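# Getting a fridge ready for a fortnight away (and enjoying the eating-up) 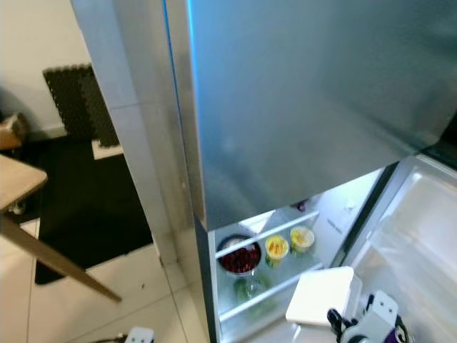 *Fridge section open and lit up, top door still shut.*

I love the week before a holiday almost as much as the holiday itself, and a big part of that is eating the kitchen down. It's a game, a saving and a clear-out in one go! We do it every August before we head off to Tavside, and again in February if we get a winter break. The method below is the one I've settled on after years of coming home to furry yoghurt.

Start seven days out. Any later and you'll end up with three cucumbers and no plan.

## Day seven: write it all down

Take a sheet of paper and go shelf by shelf, bottom to top. Write down everything that will go off before you're back. Skip the mustard, the jam and the pickles, they'll outlive us all. Put a star by anything that needs eating in the next two days.

Then do the same for the fruit bowl and the bread bin. I forgot the bread bin for years.

Stick the list somewhere you'll see it with the kettle on. Cross things off with a fat pen – very satisfying.

## Days six to three: cook the list

No shopping now except milk. These four meals will swallow nearly anything:

- **Fridge soup.** One onion, a potato, then whatever veg is starred. Limp celery is perfect. Stock cube, simmer until soft, blend if it looks odd.
- **Frying pan eggs.** Chop leftovers small, warm them through, pour over beaten eggs, finish under the grill with the ends of the cheese.
- **Fried rice.** Cook the rice fresh. Peas from the freezer, spring onions, that half a pepper, plenty of soy sauce.
- **Traybake.** Roots and squash cut into chunks, oil, salt, hot oven, 45 minutes. Sausages on top if you have them.

If you're short of ideas for sauces, one spoonful of almost any jar stirred into 300 g of plain yoghurt makes a lovely one. Harissa is my favourite. Lime pickle was a surprise hit!

## Day two: freeze what's left

Plenty of things freeze better than people expect:

1. Grated hard cheese goes into a bag, flat. You can use it straight from the freezer.
2. Milk freezes well in its plastic bottle, but pour a glass out first so there's room for it to swell. Shake it hard once it has thawed.
3. Soft herbs get chopped, pushed into an ice cube tray and covered with oil.
4. Bread should be sliced before it goes in. Toast on the night you get home is a wonderful thing.
5. Bananas want peeling first. Please peel them first.

Lettuce, cucumber and whole eggs in their shells don't freeze, so those are lunch.

Label everything. I use masking tape and a biro, and I write the date as well as the name. Last year I thawed a tub from the Mivosham trip thinking it was chilli and it was stewed plums (with rice, it was not good).

## Day one: wipe down

With hardly anything left inside, this takes ten minutes. Take the shelves out and let them come up to room temperature before you wash them, as cold glass and hot water don't mix. Warm water with a teaspoon of bicarbonate of soda does for the inside walls. Go round the door seals with an old toothbrush, then dry them well.

While you're there, check the drain hole at the back if your fridge has one. A cotton bud usually clears it.

## On or off?

For a fortnight I leave ours running, mainly for the freezer. If you're going for a month or more and want to switch off, you'll need to empty both parts fully, defrost the freezer, and prop the doors open with a rolled tea towel so the air can move.

Leave one thing behind for your return. Ours is a pack of butter, to go with that frozen bread – and with a pot of Ashworth market marmalade from the cupboard, supper on the first night is sorted before we've even unpacked.

*Last updated 12 August 2019*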